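Unit 6. Cell discipline for bin picking
Course notes, Applied Manipulation Lab, Lengyel Institute
Prepared by Sándor Virág, revised by Dinesh Katiyar

6.1 Scope

These notes cover cells in which an industrial arm works inside an open bin under a reduced speed limit. They do not replace the risk assessment for the cell. Where the assessment is stricter, follow the assessment. Unit 5 covered stop categories and the teach pendant; that material is assumed.

6.2 Cable dress

The cable bundle on a bin-picking arm is a moving part and has to be assessed as one. When the wrist turns, the loop between the last fixed bracket and the tool changes shape, and the worst shape is rarely the one seen at the home position. Jog each wrist axis to both software limits at low speed and watch the loop the whole way.

Three terms used in this course:
Service loop: the slack left on purpose so the wrist can turn.
Stray: any single conductor or hose outside the bundle.
Low point: the lowest part of the dress at a given pose. It is measured from the bin floor, at the deepest programmed pick.

A stray that hangs over the pick area is a finding even if it has never caught on anything. Record the pose at which it is lowest.
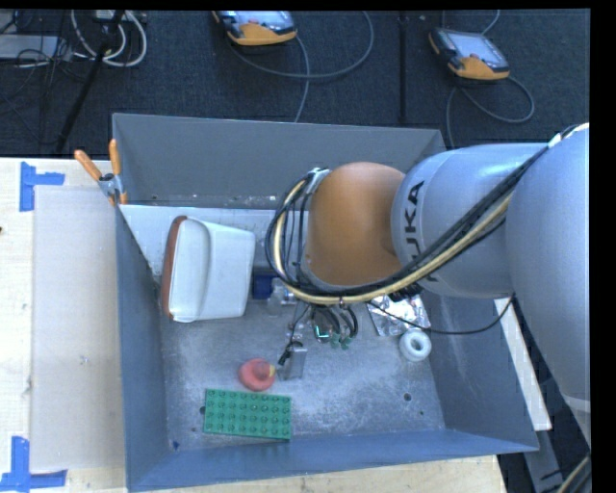 Reading time for the remaining sections: 6 min

Check the low point first. The thin black cable under this KUKA arm sags across the right part of the bin and crosses the foil-like packet on its way back to the large gray link. Under the course rules it is recorded as a stray. The main bundle is fastened at a bracket beside the orange wrist, and its loop bulges out to the left of the arm. A clearance check that models only the links and the finger will miss both.

6.3 Bin fixing

The planner treats the bin as a fixed obstacle. If it shifts, every wall in the collision model is wrong by the same amount. Minimum requirements:

Hold the bin at two opposite corners or more. One spring clamp, like the one at the upper left edge, counts as one point.
Push-test the bin by hand at 70 N, on each wall, with the drives off.
Mark the bin position on the table so that a shift can be seen.
Re-measure the bin after any protective stop caused by contact.

Spring clamps are allowed for trials only. For unattended running, use bolted stops. Clamp handles stand above the rim and must be entered in the collision model as solids. The Dralley planner used in the lab has no clamp in its default library; draw a box with 6 mm added on every side.

6.4 Object sets

Each trial set is logged before the first pick. Give the class of each object, its resting pose, and any surface property that affects sensing. Clear and shiny items are logged separately from matte ones. A flat studded brick plate and a round rubber toy need different approach angles, so a success rate averaged over both says little. Report by class.

Formont sheets allow 200 picks per page. A full acceptance run is 2,000 picks with no change to the dress, the bin or the tool. Any change restarts the count.

6.5 Pendants

Only one pendant may have control of an arm. Where two are kept in the same area, label each with the arm it belongs to. A pendant not in use goes on its hook. The floor is not an approved storage place: the enabling switch can be damaged and the lead can be pulled by a foot. Check both leads before power-up.

6.6 Assigned work

Read the Nallurley cell report, sections 2 and 4. Then complete the dress and fixing checklist for your own cell and bring it to the lab signed by both partners. Unsigned sheets are returned unmarked.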